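Friday

In at ten to seven. The Dreßler pickles were supposed to be on the first truck and they were, but the paperwork had the old item code on every page, so the warehouse would not book them in until I had called Ostness and had a corrected list sent over. It came at 8:40. By then the driver had gone for breakfast and we lost another half hour finding him.

461 cases in the end, all sound except one with a split corner. I set that one aside for samples. The labels are right this time, with the ingredients in English on the back and the importer's address as Esitstead. Last spring they had us at the old place on the canal and we had to sticker the whole lot by hand. My thumbs still remember it.

Wubit Seyoum called at eleven about the lentils and the teff flour. She wants to move to the smaller bag for shops, one pound in place of two, and keep the big sack for restaurants. I think she is right. The two-pound bag sits. People pick it up, look at the price and put it back. She quoted me on a minimum of 200 cases per size, mixed pallets allowed, and will hold the price until the end of June. I said I would answer next week. I need to know first what the store chain will do with the shelf space, and their buyer is on vacation.

Lunch at the desk. Egg sandwich. Read through the freight bill from Laldale, which came to 3,899 and should have been less. They charged us storage for a weekend when the container was on their own truck. Wrote to them and attached the gate slip. They will drop it, they did last time, but it takes three letters.

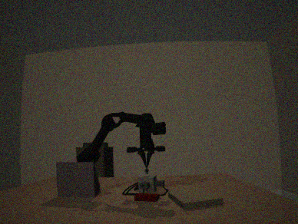 Do we take on the mustard as well? Not before the fall, because the pickles have to sell through first and the money is tied up in them until the stores pay.

I told Nele Hellwig as much when she called in the afternoon. She was fine about it. She has another importer asking, on the west coast, and I said she should go ahead there if they are ready and leave our states out of it. She will put that in writing. We tried the sweet one and the coarse one again after the call, on crackers. The coarse one is better. The sweet one would sell more.

Tasting days for the pickles are fixed at last, 81 stores over four weekends. The agency wanted to do cubes of cheese with them and I said no cheese, it needs a cooler and most of the stores have no outlet near the end of the aisle. Plain slices on a toothpick. Shelf cards go to the printer Monday if the proof comes back clean. The first proof had the jar upside down.

Also need to:
call the broker about the bond renewal
send the split case to sales
ask Ostness who changed the item codes and if there are more to come
new tape guns

Left at six fifteen. Rain on the drive home, slow past the bridge. Had pickles with dinner and did not mind them.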